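Hold

4 min read

The arm closed on Olesia Pylypenko's hand at the end of the afternoon run, while the program was on hold. It caught her across the knuckles through the cuff of her sweater. She said a word in Ukrainian, and then she said "Stop," which did nothing, and then she reached over with her other hand and hit the red button on the cart.

The fingers did not open. She had known they wouldn't. A stop cut the power to the arm and left the gripper where it was. She had written that sentence herself, on page 3 of the setup notes for the Priltia cell, and had thought when she wrote it that it was a good, clear sentence.

Piroska Balogh came over from the other bench with the hex key. She backed out the release screw without asking anything, and Olesia took her hand out and looked at it. There were two white lines, already going red.

"Can you bend them?"

"Yes."

"All of them?"

Olesia bent all of them. Piroska put the hex key in her pocket and wrote the time on the back of a packing slip.

They had been working on the kitchen task since March. The Farkix people wanted a robot that could clear a table, and clearing a table came down to a list of objects that had to be picked up, moved and put down until the pick rate stopped being embarrassing. The mitts were the worst thing on the list. They folded, they slid, and the left arm liked to take both at once. On hold, a person was allowed to reach in and straighten them. Everybody did it. It was on page 5.

"I want to see it do it again," Piroska said.

"With what?"

"With nothing in there. No hands. We put everything back and we put it on hold and we wait."

So they powered up, laid things out again, and ran it.

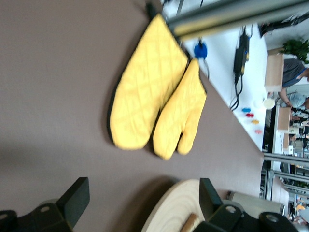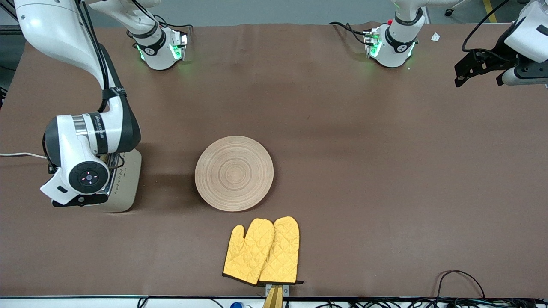 Olesia sat on the low stool with a cold can of soda pressed against her knuckles and watched the status log. Hold, it said. Hold, hold, hold. The gripper line underneath read idle. She didn't like how calm it was. The rings on the two bases shone green, as they had all day, and the yellow mitts lay one partly over the other with their thumbs pointing the same way, and she caught herself wanting to get up and separate them. It was a strong urge. She put her free hand under her leg.

"How long did you have it on hold before?" Piroska asked.

"I don't know. I went and got the tape. I talked to Kocsis about the invoice."

"Ten minutes?"

"More than that."

They waited. People went home. The cleaner started his machine at the far end of the building and they could hear it working up and down the corridor. Piroska ate a sandwich standing up. At 33 minutes the right gripper closed.

It made very little noise. It closed all the way, on air, and stayed closed. The log said hold. The gripper line said idle.

"There," Piroska said.

Olesia scrolled back. It took her a while to find it, because it was in the other file, the one from the Zorkia controller, which nobody opened unless they had to. The gripper had its own little board, and the board had its own clock. When it heard nothing from the arm for long enough, it decided it had been forgotten and restarted itself. On restart it went looking for its zero position, and it found zero by closing until something stopped it. Fault code 1061. The board had reported it every time. The arm had received the report and thrown it away, since a gripper on hold was not supposed to have anything to say.

She counted the codes. There were 71 of them.

"Since March?" Piroska said.

"Since the last update. Before that it opened to find zero. Somebody changed the direction."

"Who?"

Olesia turned the can over to the side that was still cool. She knew who had asked for it. When it opened to find zero it dropped whatever it was carrying, and in the spring it had dropped a full jar on the floor. She had sent the message about the jar. It was two lines long and it ended with a smiley face.

"I asked them to," she said.

Piroska thought about that. Then she went around behind the table and pulled the plug from the wall, and the fans ran down. She tore a strip of tape off the roll and stuck it over the socket and wrote on it with a marker: DO NOT, and her initials. There wasn't space for the rest.

"You should go and get that hand looked at," she said.

"It bends."

"Go anyway. I'll start the form."

Olesia found her coat. It took her two tries to get the sleeve over her fingers – they had begun to swell. At the door she stopped and said that page 5 would have to come out, and Piroska, who was already typing, said she had it open.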